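Winholm progress report, February
Perception and grasp planning for desktop teardown

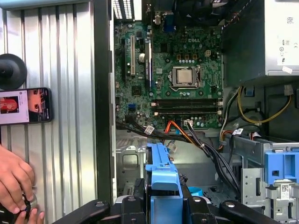
Wrist camera view into the Dell desktop, with both memory slots empty.

Prepared for Kevser Tekin at Akbulut, who asked for fewer adjectives this time.

Work this period went into the part of the software that decides what it is looking at before the arm gets involved. Last period those two things happened in the other order, and the bill for the spare drive cage is attached to the expenses sheet.

Perception. The labeled set now stands at 747 wrist camera frames. The part detector is dependable on processors, memory slots and power supplies, all of which have the decency to be rectangular. Cables remain the weak spot. Our old model drew one confident outline around everything black and called it a single cable, so Songül Dönmez replaced it with a version that marks cable areas as "do not enter" and makes no claim about how many there are. The planner is happier with this. So am I.

Blue plastic was a separate fight. The detector had learned that blue means "handle", which is a fair summary of desktop design until it meets a VGA connector. We retrained with the connectors labeled as their own class and the confusion has mostly gone away.

Planning. Skinent, our grasp planner, now checks the path of both fingers before it commits to an approach. Previously it checked the path of the one it liked better. Drive carriers are the test part for this work: tall enough to grip, close enough to metal to punish a sloppy approach. The cost is planning time, which went from under a second to 2 seconds on a crowded case. I consider that cheap – the old planner was very fast at being wrong.

Control. The force limit on closing is now set per part class and lives in a config file, where a person can find it. It used to live in three places, one of them a comment.

Tooling. The log viewer can step through a run frame by frame with the planner's choices drawn on top. It was meant to take two days and took eight. Kevser, this is the overrun you asked about.

Still open: the switch to the Skorkow camera driver, which drops frames when the arm moves quickly, and a written procedure for hand-eye calibration that does not require Songül to be in the building.

Next period we start on memory modules and their latches. No change to the budget is requested, though I reserve the right to be wistful about it.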